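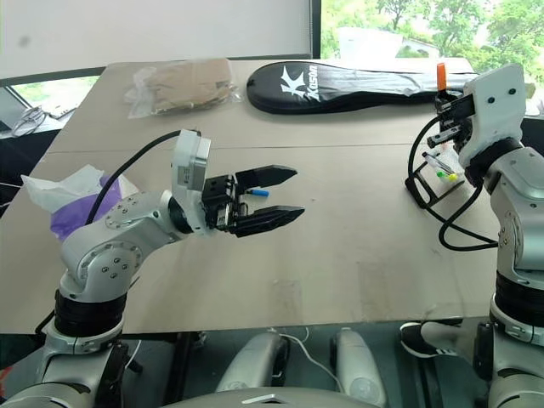
Whiteboard or paper for learning vocabulary?

marlo_k
Oct 21, 2026
I learn Danish words every evening and until now I write them on a small whiteboard. After 90 words I remember very little. Is paper better?

Stendico
For me yes. On a board you wipe the word away and it is gone. My notebook has 928 words and I still read the old pages.

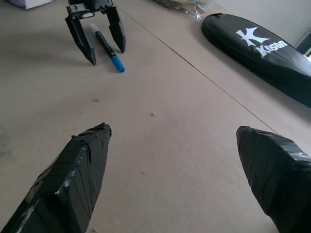
I write each word with one short sentence, never alone.

tilde200
I don't agree. Wiping is the good part – you must write it again from memory.

marlo_k
Thank you both. I will try paper until November.

Stendico
Take squared paper, it is neater.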